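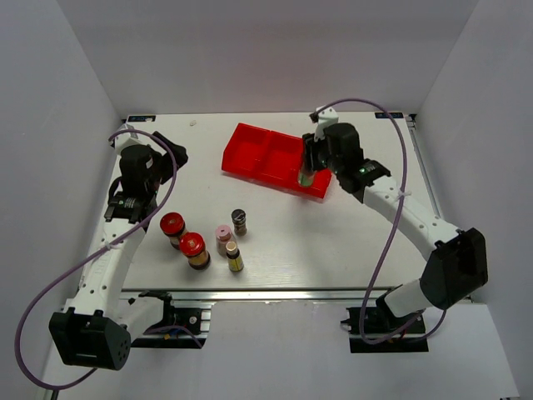 Nele Michiels

ok so status on the jar task. 267 demos saved, 31 tossed. goal was 1000 by end of May, not happening

task is the same as before, jars and bottles off the table into the red two-part tray, either arm. right gripper on the green bottle in this one, left one open and waiting. my problem is the left arm waits in nearly ALL of them. I'm right handed and I drive like it. trained a first policy over the weekend and guess what, left arm just sits there, even when the jar is right under it

do I

- keep going and hope it evens out
- throw out a bunch of right-arm demos
- force myself to do left only for a while

also the red-lidded jars are wide and I come in crooked on them half the time. small bottles fine

Stullow

don't throw anything out. 267 is tiny. do left-only sessions till the split looks sane, and log which arm did the grasp, you'll want that for sampling later

Nele Michiels

logging it from now on. old ones I have to go thru by hand, ugh

tried a left-heavy run this morning. swapped in some other items too, a red ball and a jar start over on the left side. left gripper is over the tray here 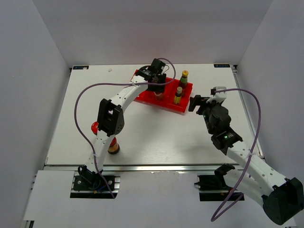 Reinhold Voß

Disagree with Stullow. Left-only sessions give you two separate behaviors glued together. It learns "left day" and "right day" from whatever else changed between sessions - light, tray angle, whatever. Mix the arms inside one episode or don't bother.

Stullow

that's a lighting problem not an arm problem. randomize the tray and it goes away

Reinhold Voß

It did not go away for us on the Clullia set. Cost us most of May.

Nele Michiels

can we not do Clullia again lol

mixing inside an episode is slow for me, I have to stop and think which hand. and then the pause ends up in the data. do pauses matter? some of mine are long

Koltari

pauses matter a lot. policy gets to the same spot and freezes. trim them, or redo the demo if you stopped mid reach

Nele Michiels

great so that's more gone

ok the other thing, crooked grasps. wrist view on one of the chili sauce jars, second one touching it. lid nearly fills the gap between the fingers, so very little room to be sloppy. any bit off center and I bump the neighbor. keep the bumped ones or no??

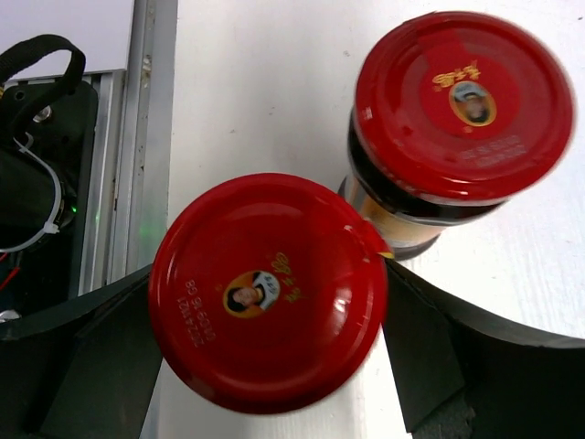

Koltari

keep them if you recovered and the jar ended up in the tray. toss if you gave up or reset by hand. the model needs to see what a fix looks like, clean demos only and it has no clue once it's off by a little

Reinhold Voß

Agreed on recoveries, for once. But tag them. And do 10 in a row with jars touching on purpose, then 10 with gaps, and compare before you collect any more. You may be collecting the wrong thing.

Stullow

10 tells you nothing. thats noise

Reinhold Voß

It tells you if the grasp works at all.

Nele Michiels

doing the 10 and 10 anyway, it's an hour. arms mixed, no long pauses, tags on. will post the split when I have it - probably not before Lau gives me the rig back

We use cookies to keep you signed in and to remember your settings. By continuing to browse you accept our use of cookies. Accept | Manage preferences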